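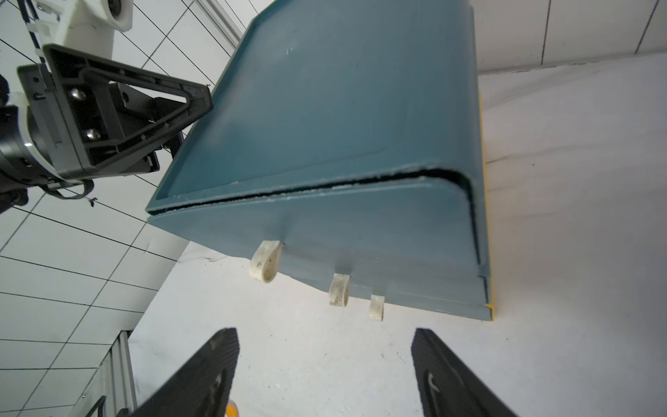

Unit 2: Household Waste Streams and Collection Rates

Terms used in this unit

Set-out rate: the share of addresses on a route that put out material on a given collection day.
Participation rate: the share of addresses that put out material at least once in a four-week period.
Capture rate: the weight of a target material collected for recycling, divided by the total weight of that material discarded in all streams.
Contamination rate: the weight of non-target material divided by the total weight collected in the recycling stream.

Participation is always equal to or higher than set-out on the same route. A household that sets out every other week counts fully toward the first and only half the time toward the second. Do not compare a set-out figure from one town with a participation figure from another.

Worked case: Bralholm

The Bralholm route has 150 addresses. If 90 set out on one collection day, the set-out rate is 90/150, or 60 percent. The participation rate can't be found from a single day.

Capture rate needs a sort of the trash stream as well as the recycling stream. The Jeltbridge study sorted recycling only, so its tables give contamination but not capture. Several papers cite it incorrectly on this point.

Moisture

Paper gains weight when wet. Report whether samples were weighed as received or after drying, and keep one basis throughout.

Reading: Treloar, course packet, section 2.
Problem set 2 is due 7 April 2023. Show units on every line.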